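Subject: Re: [uvemwood-flyers] Evening flight to Hermans

Judite Calado wrote:
> Does anyone know if the evening flight to Hermans is really going
> away after February? The desk at Uvemwood told me one thing and the
> Nondix app told me another. I have a return booked and I would like
> to know before I pay for a hotel.
> Judite

Hi Judite, hi all,

I called Nondix this morning (38 minutes on hold, thank you very much) and got a fairly clear answer. The evening flight stays on the schedule through the end of February. After that they go down to one round trip a day, the 7:10 a.m. out and the noon back. So if your return is in February you're fine, and if it's later they have to move you or refund you. Ask for the refund in money! The first thing they offered me was a voucher for 155 dollars, and my ticket cost 307.

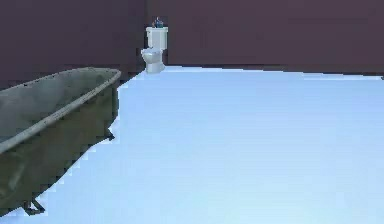 The woman on the phone said the evening plane was going out with too many empty seats. Well, sure. They moved it from 5:45 to 8:30 last fall, and by then anybody coming home from work in Hermans has already rented a car. I used to take that flight twice a month and I gave up on it too – so I guess I'm part of the problem.

What bugs me more is the airport side. Uvemwood put up the parking rate at the same time, and the café past security closes before the evening passengers even show up. Hélder Torres wrote to the airport manager about that in the fall and got a form letter back. Hélder, if you still have it, could you send it to the list?
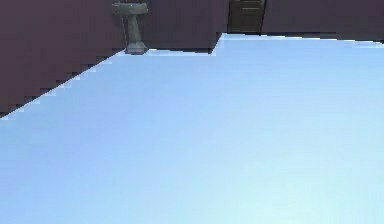 There's also the petition. It was at 500 names when I signed, and the county says it will take up anything with 1000 at the next open meeting. The paper copy is at the Clundatness travel desk downtown, next to the brochures, and they'll let you take blank sheets home if you ask. I've got two sheets going at my office and one is nearly full.

Judite, which date is your return? If it's one of the ones getting moved, call before 9 a.m., the line is much shorter then. I learned that after I hung up, of course.

Marcy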